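Posted in May by Gervasio Paredes
Ticket 41 – Nomstead handheld gripper kit, right hand loses tracking

Hi again! Picking this up from where I left it before lunch. The left gripper is fine, lovely even. The right one drops its pose whenever I turn my wrist outward, and the Bolterora viewer shows it jumping sideways and then snapping back (it looks a bit like a hiccup). I'm on the trial kit, the one with the marker cubes on top.

What I've tried so far: restarted the viewer, redid the calibration twice, swapped the USB ports, wiped both cubes with a dry cloth. Calibration passes every time. My test task is just moving a keyboard on our round table, one gripper at each end, and out of 73 takes I had to throw away 13.

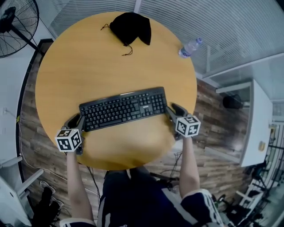

I also went through the log Ulises Montecinos asked me for, and the drops all carry the same warning, "marker ID conflict, right." So now I'm wondering if the right cube got registered with an old profile – I did import one from our Palma setup when I first unpacked everything. Would that do it?

Update, 4:20 pm: deleted the Palma profile, registered the right cube again from scratch, ran ten more takes. No drops! I'd still like to know why calibration passes with a bad profile loaded, so please leave the ticket open until Ulises has had a look.

Gretitz Support Desk | Contact us | © Gretitz | Back to top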